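Travel > City Breaks > After Dark > Visit Reports

Behind the Doors at Guerra: An Open Afternoon at a Working Nightclub

By Dilwyn Trevor

Guerra opens to the public without a cover charge on one afternoon a year, in September. The doors open at 2 p.m., the house lights are on, and anyone who signs up can walk through the building with a member of the staff. I have been to the club at night several times and had never seen the ceiling.

The building is on Sarnine Street, a short walk from the last stop on the streetcar. It was a cold storage warehouse before it was a club, and the walls on the lower level are thick enough that you lose your phone signal as soon as you come down the stairs. The legal capacity is 948, posted on a sign by the coat check. On a normal weekend they stop letting people in well before that so the stairs stay clear.

We were let in as a group of 14. Our guide was the day manager, who has worked there since the club had one bar and a rented sound system. She started with the entrance. There are two lines outside at night, one for tickets bought ahead and one for the door, and both end at the same ID check. The scanner reads most out-of-state licenses but has trouble with older ones, so those are checked by hand. If you are coming from out of town with an old license, expect to wait a little longer.

The coat check has 201 numbered hooks. When they run out, bags and coats go on rolling racks in what used to be the loading area, and pickup is slower. The manager's advice was to arrive before 11 or leave the coat in the car.

Next was the main room. With the lights up it is smaller than I remembered. The floor has been sanded down so many times that the old rail track for the warehouse carts now stands slightly above the boards on one side, and it has been covered with a rubber strip. The DJ booth sits low, at the level of the dance floor, with a rail in front of it. It used to be on a platform at the far end. They moved it because people stood and faced the platform all night as if it were a concert, and the back half of the room never filled in.

The sound system was put in by a local outfit called Dranus. One of their technicians was there for the afternoon and played the same track at several levels from the middle of the floor. At the working level you could still talk to the person next to you without shouting, as long as you stood between the stacks. Near the wall by the restrooms the bass builds up and conversation is hopeless. He said they have tried to fix that corner and have mostly given up on it.

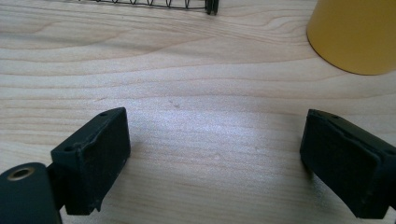
He also showed us the limiter, a plain metal box in a locked rack behind the booth. It holds the output under the level in the club's permit, and guest DJs have no access to it. A few have asked. There are apartments on the next block, and the permit has a lower limit after 2 a.m., so the box switches over on a timer. Regulars may have noticed the music getting a bit thinner late at night. I had put that down to my own ears.

The second room is called Jusach and has its own entrance from the side alley. It opened as a listening bar and now has dancing after midnight. The booking is separate from the main room, with mostly house and disco, and residents who play the full night. A ticket for the main room gets you into Jusach, but a Jusach wristband does not get you into the main room. Several people on the tour had been caught by this, and the manager said it is the complaint she hears most.

Behind the bar in Jusach there is a small kitchen that does toasted sandwiches until 1 a.m. The staff eat there before opening. We were given coffee and some time to ask questions. Most of them were about prices. Cover in the main room depends on the booking and is posted online in advance, and it does not go up at the door. Water is free at both bars, and there is a refill tap at the foot of the stairs that I had walked past many times.

The last part of the tour was upstairs, where there are 3 dressing rooms and the lighting office. The lighting desk is run live on busy nights and from saved programs the rest of the week. The operator ran one of the programs for us from the window above the floor. It is not much to look at in an empty room with the daylight coming down the stairwell, but it did make clear how few fixtures they use. Most of the effect comes from haze and from keeping the room dark.

We were out by 4:30. Cleaners were already at work on the main bar, and somebody was bringing crates in through the alley door.

Practical notes

The open afternoon is free but you need to sign up on the club's website, and places go within a day or two. The tour includes two flights of stairs. The main room and both bars can be reached by a ramp from the alley, and the manager said to ask for it when signing up so someone is there to unlock the gate. Street parking on Sarnine is free until 6 p.m. Photos are allowed everywhere except the office and the cash room. At night the rule is stricter, and the door staff will put a sticker over your phone lens.

The club is open late on weekends all year, except for two weeks in January when the floor is refinished.

Comments

deb_k
Went a couple of years ago when they still let you stand in the booth. Did they do that this time?

Dilwyn Trevor
No, we only saw it from the floor side of the rail. The rack behind it was open but we were asked not to touch anything.

northside_rob
The wristband thing got me and four friends in the spring. It is printed on the ticket page, but very small. Glad to hear other people complained.

Mags
Is the ramp open at night too, or do you have to call ahead?

Dilwyn Trevor
I only asked about the afternoon. I would email them before you go.

tallpaul
That corner by the restrooms is the best spot in the building. Leave it alone.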